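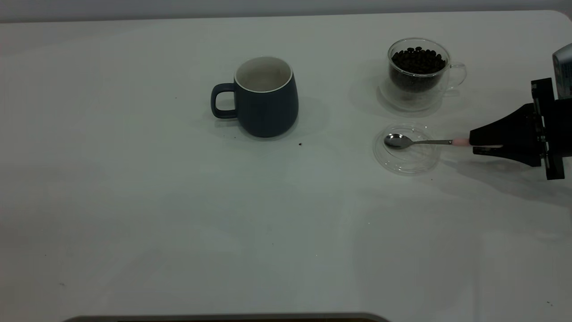 Good evening, Orkville, and thank you for coming out on a warm night. I'm going to talk about the town's old ferry, and I'll try to keep it to the 8 cards in my hand.

(Wait for the door to close.)

The Tulta ran for 107 years, back and forth, with room for two carts and whoever could squeeze in beside them.

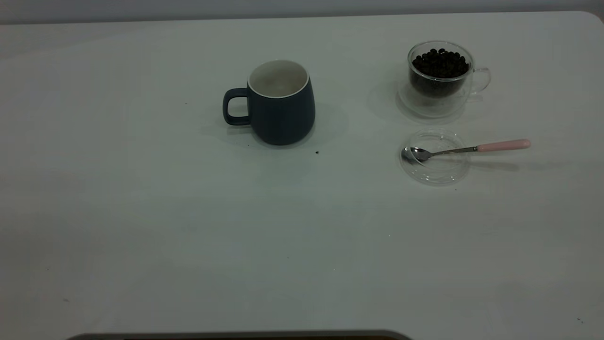
The bell

Ask who remembers hearing it. Let them talk a little!

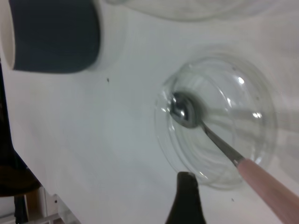 The ferry's hull was wide and low, and folks from upriver used to laugh at it. Think of a round glass bowl with a spoon lying across the inside - the spoon is your plank seat, and the passengers sat along it, knees together, all the way over to Zelell landing.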